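Budgeting for Manipulation Cells: Start With the Simulator

Lorena Gaete manages equipment planning for Frade, a contract engineering firm that specifies small robot cells for laboratories and light manufacturers. Her current assignment is Urkutow, a program to equip a shared test facility with tabletop arms for pick-and-place work on household goods. The purchase request went to the client in April 2024. We spoke with her about how the request was put together and what she would change in the next one.

The first version of the Urkutow budget, drafted in March, listed the arms, grippers and wrist cameras and little else. Gaete withdrew it within a week.

"The hardware lines were fine," she said. "The quotes were current and the lead times were written down. What the draft did not carry was any cost for deciding whether the hardware was right. We had left integration as a percentage at the bottom of the sheet, and a percentage tells you nothing when you have to defend it."

The revised plan opens with a simulation phase. Frade licenses a package called Trullasska, which runs arm, gripper and object models against a task list before a purchase order is released. The Urkutow task list has 154 entries. Each one names an object, a start position, a goal position and a tolerance.

Gaete does not regard the simulator as a replacement for bench testing. She uses it to remove options early. "If an arm cannot reach the back of the counter with the wrist vertical, I want to know that before I ask for a loan unit," she said. "Reach and joint limits come out of simulation with good confidence. Friction does not. Soft objects do not. We mark those entries and hold them for the bench."

Object selection took longer than she had planned. The client had asked for a generic set of blocks and cylinders. Frade argued for mixed household shapes, on the grounds that clearance problems appear when tall, narrow and round items share a surface. In one of the rendered layouts, a two-finger gripper holds a small green toy truck just above a marble countertop, with a large white kettle in the foreground and two dark green bottles toward the far end.

"The truck is a small part with a chassis and wheels, so the choice of grasp matters," Gaete said. "The kettle matters as an obstacle. It has a high handle, and a path planner that treats it as a plain dome will give you a path you cannot use. I look at the elbow and the wrist housing as well as the fingers. People size the gripper and forget that the wrist has a camera on it."

The countertop layouts also informed the mounting specification. Frade had assumed a base plate bolted to the work surface itself. The plan now calls for a separate pedestal, priced as its own line, with a cable route and a leveling kit included.

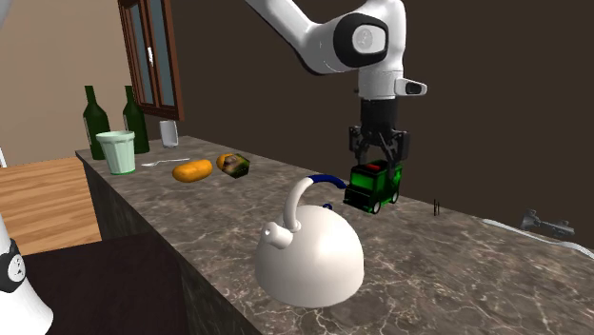 What the Line Items Cover

The final request has 93 lines. Gaete divides them into capital equipment, software, fixtures, spares and labor, and she keeps the spares apart from the equipment they belong to.

"Fingertips are consumables," she said. "So are cable assemblies on a moving wrist. If they sit inside the arm price, the client sees one number, the number looks high, and the spares are the first thing cut. As a separate line they get discussed on their merits."

Labor is entered in hours. Simulation and task setup account for 300 hours, bench verification and commissioning for nearly 596. She expects the second figure to move. The commissioning vendor, Preltport, quoted on the assumption that the cell would be guarded and powered on arrival, and the building work had not been scheduled when the quote was issued.

Asked where buyers most often underestimate, Gaete named object models. Scanned or drawn models of ordinary goods need correct mass, scale and collision geometry. A model that looks right on screen may still have a collision shape that is a simple box. Frade now asks for one hour of checking per object and logs the result in the task list next to the entry that uses it.

She was also specific about acceptance terms. The Urkutow request ties the final payment to a defined subset of tasks run on the installed cell, at the tolerances already written down. Simulated results are attached for reference and carry no contractual weight.

"A vendor will offer a demonstration in place of an acceptance test," she said. "I am happy to watch a demonstration. I do not pay against it."

The next planning item is the maintenance contract — a two-year term is under review, with an option for a third. Gaete has asked for response times in working hours and for gripper service to be quoted separately from the arm.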